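Jila Rebound Board, reviewed after a season with the under-14 girls

Our club paid 641 dollars for the Jila, delivered to Gultalby, and I was against it from the start, so read this with that in mind. I coach the under-14 girls. We had a brick wall behind the change rooms that had been returning footballs free of charge since well before I moved to town, and I couldn't see what a folding board was going to teach anyone that the wall couldn't.

The sales page promises "match-realistic returns" and "up to 300 quality touches in a session". I have no idea what a quality touch is. My lot get plenty of touches in a passing square with four cones and one kid in the middle, and they have to look up while they're doing it. A board doesn't close you down. It doesn't call for the ball or drift into the wrong pocket of space either, and half of coaching this age group is dealing with kids who do.

Still, I said I'd give it a fair go, and it was out at training from February until the end of the home games.

Setting it up

The board arrives in one long carton with the legs in a separate bag. You unfold two panels, click the hinge across, slot the legs in and peg it down through four eyelets. The instructions say two minutes. My best was seven, and that was with a mallet from home, because the pegs that come with it bent in our goalmouth on the first night. Anyone training on a ground as hard as ours in late summer should buy proper steel tent pegs and forget the supplied ones.

There's an angle adjuster on the back with three positions. Low gives you a ball along the grass, middle gives you something bouncing at shin height, and high is supposed to give you a lofted return for volleys and keeper work. The first two do what they claim. The high setting sent the ball anywhere it fancied, including twice over the fence into the bowls club.
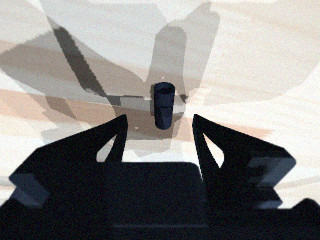

Noémi Lakatos disagrees with me about the high setting, and says so often. Her view is that I stand the girls too close, and that from twelve metres with a firm side-foot the ball comes up at a decent height nearly every time. I tried it her way. From twelve metres my stronger kickers got a reasonable return and the rest got a dribbler, so I suppose we were both a bit right. She runs older players and it may well suit them better.

What it does well

First touch, and I'll admit that without too much grumbling. The low setting gives back a quick, true ball, faster than a thirteen-year-old will usually pass it to her mate, and a couple of my defenders who used to trap everything a metre in front of themselves are now killing it closer in. Whether that's the board or just another season of football in their legs, I can't tell you. The brochure would tell you it's the board.

It's also handy when you have an odd number at training. One girl goes to the board, swap every minute, and there's no standing about.

The noise is better than I expected. It makes a dull thud instead of the crack you get off plywood, and the neighbours on the creek side haven't complained, which they did about the whistle.

What it doesn't do well

It's heavy. The carton says 19 kilos and the carry handle is in the wrong spot, so the long end drags. Two under-14s can carry it between them but they'll whinge the whole way from the shed.

The face marks badly. After a month ours had a grey patch in the middle where every ball hits, and I'd say the return from that patch is a touch slower than from the edges. Jila's warranty covers "structural failure" for a year and says nothing at all on the face. I emailed to ask and got a reply telling me to wipe it down with a damp cloth.

Then there's the hinge. It has developed a bit of play, and a hard shot now makes the top panel rattle.

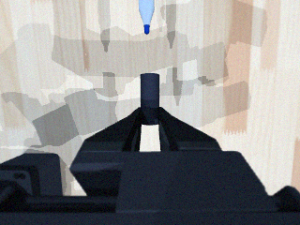
Ours did the same thing by midwinter, wrote a reader from another club when I first grumbled about this in the newsletter. Take the two bolts out, put a rubber washer behind each and do them up again by hand. Don't use a spanner or you'll crush the sleeve like we did, and a new sleeve took five weeks to turn up.

I've since done the washers and the rattle has mostly gone. I'd still expect a board at this price to come with them.

Against the others

I borrowed two alternatives so I wasn't only comparing it with a wall. The Sulska is a net on a sprung frame and costs 163 dollars. It's light, it goes up quickly and the kids love it because it flings the ball back. It's no good for passing along the ground, as the bottom bar catches anything low. For throw-ins and keeper warm-ups I liked it more than the Jila.

The Gál is a plain curved board with no hinge and no settings. It did ground passes every bit as well, and with nothing to adjust the girls left it alone. Its drawback is storage, as it doesn't fold and ours would have had to live behind the line marker. 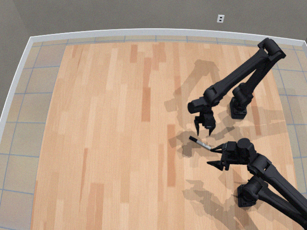

Should your club buy one?

If you've got a wall, use the wall. Chalk some targets on it and spend the money on decent match balls, or put it towards the lights.

If you haven't got a wall and you've got somewhere dry to keep it, the Jila is a solid enough bit of gear on its two lower settings. I wouldn't pay full price for the third. Ask whether they'll do a club rate, too. They gave us nothing off, then offered the club down the road ten per cent a fortnight later.
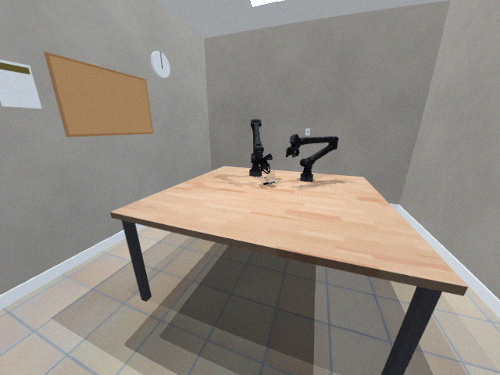
Bench space, with a tiled floor underneath.

Six out of ten. I'd have gone to seven with better pegs.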